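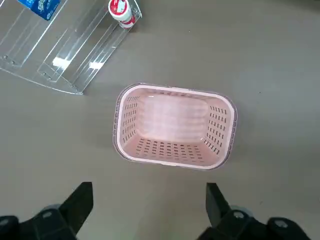 Leena Harju 读完本章初稿，只回了一句：顾客进店的时候手里什么都没有，这件事比你们前八章讲的价格弹性都要紧，为什么拖到现在才写？

我们没有很好的答案。前八章讲的东西比较好出题，这大概算一个。

# 第九章 手里的容器：篮子、推车与购买量

## 9.0 引言

零售教科书喜欢从需求曲线讲起，曲线很光滑，顾客沿着它上下滑动，从来不需要腾出一只手接电话。真实的顾客有两只手。一只手拿手机，一只手拿牛奶，于是第三件商品就成了问题。他会站在货架前犹豫几秒，看看手里的牛奶，再看看那盒饼干，最后把饼干放回去，而且通常放错地方。

这盒饼干没有卖出去，原因在任何一条需求曲线上都找不到。价格合适，顾客想要，货也在架上，缺的是一个可以放饼干的地方。本章把这类损失称为**持物损失**。它不进收银系统，也不进退货单，月底开会时没有人会为它挨骂，所以它在多数店里活得很好。

学完本章，读者应当能够：

- 说明持物上限与单次购买件数的关系；
- 区分“取篮点”和“缺篮点”，并在一张店铺平面图上把两者标出来；
- 解释为什么换一辆更大的推车有时会让销售额上升，有时只会让过道堵塞；
- 在店长坚持“篮子放门口就够了”的时候，保持礼貌。

## 9.1 Gastwood 店的五十八只篮子

Gastwood 店是 Florden 连锁中面积较小的一家，卖日用品和一些食品。店里共有 58 只手提篮，全部叠放在入口左侧。这个位置是装修时定的，当时的理由是那里正好有个凹进去的墙角，放别的都不合适。

Eetu Ojala 接手这家店以后做了一件相当无聊的事：他在店堂深处的洗护区站了几个下午，看人。他在笔记里写道，多数顾客进门时只打算买一样东西，因此径直走过那摞篮子，神情坚定，仿佛拿篮子等于承认自己意志薄弱。走到洗护区，这些人怀里已经抱着三四样东西，下巴也开始派上用场。

“他们需要篮子的时候，离篮子最远。”这是笔记里画了线的一句。我们照录于此，也提醒读者，同一页上他还画线强调了“鞋底太薄”。

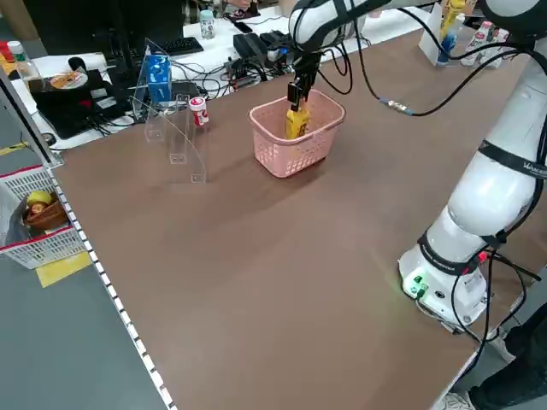

图 9-1　侧壁带孔的粉色塑料篮与黄色瓶子

随后他把一部分篮子挪到了店堂中段。店里没有降价，没有新海报，供货商 Zeman 那边也没有任何促销。那个十二月，单次购买件数上升了，洗护区尤其明显。总部来信祝贺他“有效提升了顾客忠诚度”。顾客忠不忠诚我们不清楚，他们有地方放洗发水了，这一点是确定的。

需要说明的是，单店的前后对比算不上严格的证据。十二月本来就是人们买得多的月份，9.4 节会讨论如何设置对照店，以及为什么对照店的店长往往会在中途偷偷学样，把整个设计毁掉。

## 9.2 几个基本概念

**持物上限**，指顾客在没有容器的情况下愿意携带的件数。注意是“愿意”，人能抱住的东西远比愿意抱的多，搬过家的人都知道。持物上限受体积、重量和形状影响，也受尊严影响，最后一项目前缺少可靠的量表。

**取篮点**，指店内提供容器的位置。**缺篮点**，指顾客首次达到持物上限的位置。两点之间的距离称为**篮距**。篮距越长，顾客折返取篮的可能性越低。回头走一段路去拿篮子，在理性模型里成本极小，在现实里却近乎不可想象，多数人宁可少买一样。

**结算面**，指收银处供顾客放下商品的台面。它常被当作家具问题处理，由采购部门按价格决定。台面太短，后面的顾客只能继续提着篮子站着，排队的最后几分钟于是变成一次对购买决定的复核，口香糖旁边因此常常出现一盒被遗弃的冻虾。 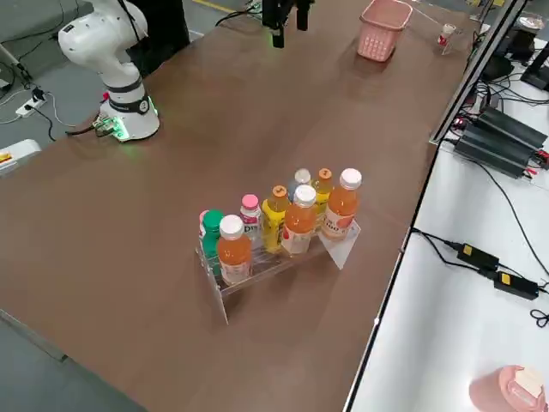 图 9-2　棕色台面的长桌与白色机械臂

结算面的长度、高度和颜色都有人研究过，其中颜色的研究最多，结论最少。本书只讨论长度。

## 9.3 容器越大越好吗

既然容器限制了购买，最直接的推论就是把容器做大。Cadeo 超市走过这条路。它一次订购了 200 辆加大推车，总部的测算表很漂亮：容积增加，装得更多，卖得更多。测算表里没有过道这一列。

推车到店以后，两辆车在调味品货架前无法交会。顾客学会了把车停在路口，自己走进过道拿东西，再走回来。于是他们又回到了两只手的状态，持物上限重新生效，只不过这一次路口还停着一排空车。
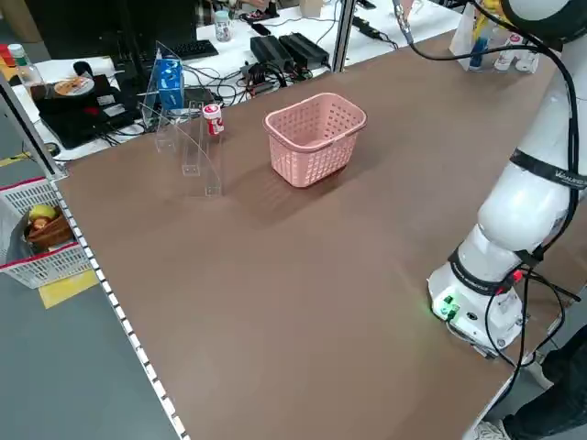
从这个案例可以引出本章的第二条原则：容器只有跟着人走才算容器。停在路口的推车，对身处过道深处的顾客来说，和停在仓库里没有多少区别，而且更碍事。

容器的大小还会改变顾客对“买得多不多”的判断。一只小篮子装到一半，看着已经像一次正经的采购；同样的商品放进大推车，底部稀稀落落，显得有些寒酸，有人会因此再添几样。这种效应在文献中反复出现，强弱不一。它对赶时间的人作用较弱，对带孩子的人则很难测量，因为孩子也会往车里放东西，并且不填问卷。

手提篮另有一层限制：它有重量。篮子越满，手臂越酸，顾客越想尽快离开。所以大号手提篮的设计者面临一个尴尬的局面，产品越成功，使用者走得越早。带轮的拖篮部分解决了这个问题，代价是脚后跟，通常是别人的。

## 课前练习

1. 找一家你常去的小店，画出平面图，标出取篮点。然后空手进店，按平时的习惯购物，在第一次感到别扭的地方标出缺篮点，量出篮距。
2. 某店有 2,000 种商品，只有入口处一个取篮点。店长认为增设取篮点“会让店里显得乱”。请写一段不超过 200 字的回复，要求既回应他的顾虑，又能让他把篮子挪走。
3. 回想你最近一次放弃购买的商品。排除价格、质量和缺货之后，还剩下什么原因？如果答案是“当时腾不出手”，请保留这份记录，9.5 节要用。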